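Etel is my small test of one question: does a policy grab bowls better if I weight the demos by how cleanly each grasp was lined up? I wrote the weighting, Gráinne Noonan trained the models, and the set has 1,747 demos, all recorded with a hand-held gripper.

Each demo gets a score from the last 28 steps before contact, and low scores count less in the loss. I don't throw any out — I tried that first and it hurt on shallow dishes.

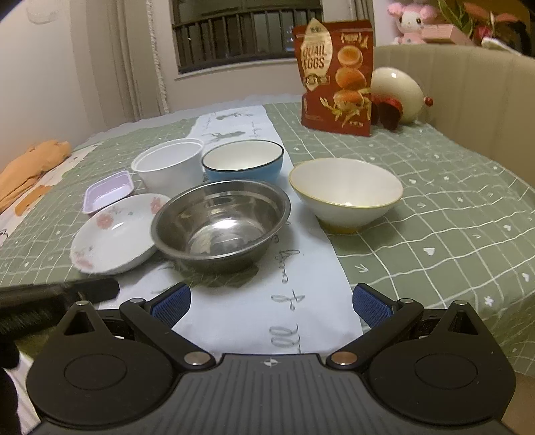
Gripper view of a tabletop with bowls, a tray and a quail egg pouch.

I ran 5 seeds with 40 trials each. Weighting helped most on wide rims and did next to nothing for trays. Start with the Mak config if you want to rerun it. The Carnis one still has a path bug, sorry!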